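Search this site Search Go

Building a tilting tray task in simulation before you cut any wood

I've wanted a ball-and-tray project in our shared workshop at Ullside for ages, and this summer I finally got going on it. The idea is simple and great fun: a tray on a tilting mount, a robot arm that takes hold of a rod at one corner, and a red target on the floor of the tray. Before buying so much as a hinge I built the whole thing as a simulated room, and I can't recommend that enough! I called the project Wokness, and the notes below should get you to the same point in a weekend or two.

You'll need a physics simulator you're comfortable with, a model of an arm (mine is a FANUC CRX-5iA), a model of a parallel gripper and a fair amount of tea.

Step 1. Lay out the room and the table

Start with the boring bits. Put in a floor, walls and a table, then fix the arm at the far end of the table with the gripper pointing down. Scatter a few things about as well: a mug, a bowl, a couple of orange balls. They give you something to bump into, and you'll learn a lot from what gets bumped. Leave the tray flat on the wood for now, and check that the gripper can get to its nearest corner without the wrist folding back on itself.

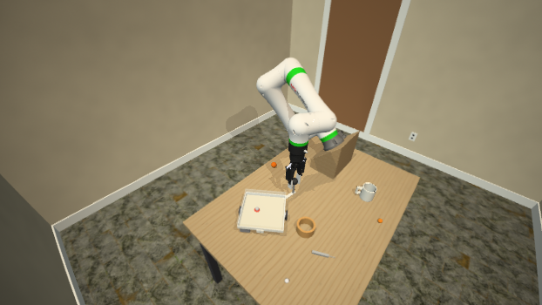
Step 2. Raise the tray and give it a mount

Once the reach is sorted, lift the tray off the table and put a support underneath. Mine is a plain black bracket with a round grey knob on the front. Make the tray and the support separate bodies joined by a two-axis joint, and set soft limits at 9 degrees each way. I began with far more travel and the ball was off the table before I'd blinked.

Give the joint some damping too. With none at all the tray rings like a bell every time the arm stops moving. Start high, then bring it down until the tray feels lively but still settles.

Step 3. Add the rod

The rod is what connects the gripper to the tray, and it took me longer than everything else put together. It runs from the fingers down towards the back left corner. I put a small black sphere at the top end, because fingers closing on a ball let the rod swing a little as the tray tips. A rod gripped dead straight fights the joint, and the solver gets very cross indeed. 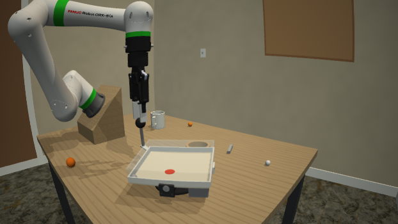
If you see the tray jittering at rest, look at your contact settings before you touch the controller. I wasted a whole evening in June tuning gains when the real trouble was that the rod and the rim were overlapping by a hair. Move them apart, let everything settle for 2 seconds, and only then switch the arm on.

Step 4. Mark the target

A flat red disc on the cream floor of the tray does the job nicely. Make it visual only, with no collision shape, or the ball will trip over its edge. I keep its position in a little text file called Madigan (all my settings files are named after old workshop cats) so I can shift it between runs without opening the model.

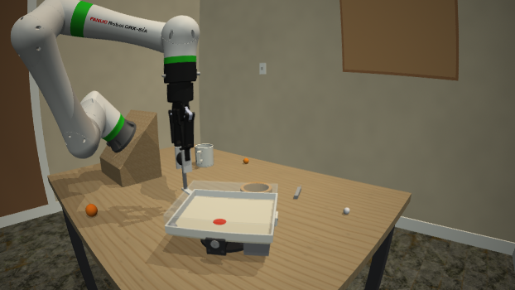 Keep the arm's moves small and slow at first. Raise the gripper a touch, lower it, and watch which way the corner goes. Then try the same move sideways. You want to build up a feel for how much wrist movement makes how much tilt, and scribbling it down on paper beats staring at plots. When you're happy, run a batch of 100 short trials with the ball started in different spots, and save the lot. I did roughly 2,000 in the end, which is far more than anyone needs, but I was enjoying myself.

Step 5. Check it from a second angle

Add another camera and look again. From the first one I was certain my rod cleared the rim nicely, and from the second I could see it needed moving. The low front view is also best for the mount, and it makes any lean in the tray much easier to spot.
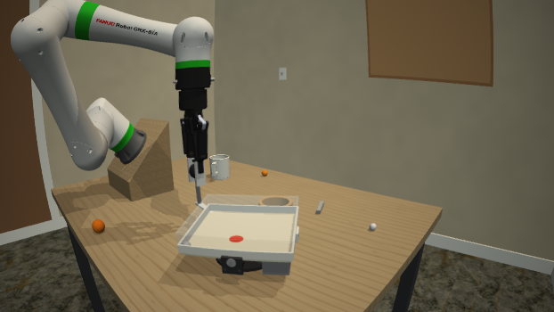 The tray on its support, with the rod coming down to the back left corner.

Going on to the real one

The plan is to build the tray itself next, in the back room of the Wanden workshop, where there's a proper bench saw. I'll use the same sizes as the model and a plain push rod moved by hand before any motor goes near it. If you've made a two-axis mount out of ordinary hardware shop parts, I'd love to hear how you did the joint. Mine is still a sketch on the back of a seed catalogue.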